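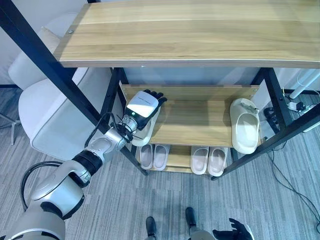
According to one reply to the staff consultation at Trerudero, the robot is welcome to the shoe rack, but staff should still decide where each pair belongs. The steps below follow that principle.

1. Agree the layout as a team and enter it in Isix. Keep pairs together.
2. Let the robot handle one slipper at a time. Staff stay clear of both arms - the free one included.
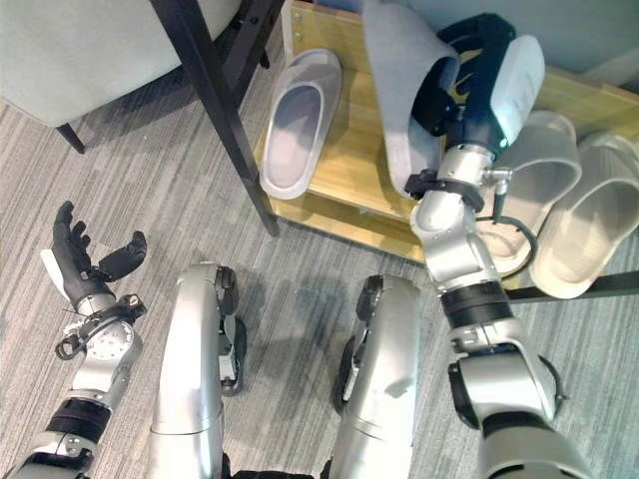

Step 2: one slipper held in the right hand.

3. Check the rack at the end of the shift and record any misplaced pair. Of the 347 entries made in August, 27 led to a change of layout.
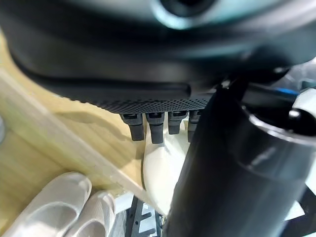 Entries are read by the shift lead and are not used to assess staff. Time released from tidying goes to the front desk, as set out in the revised duties.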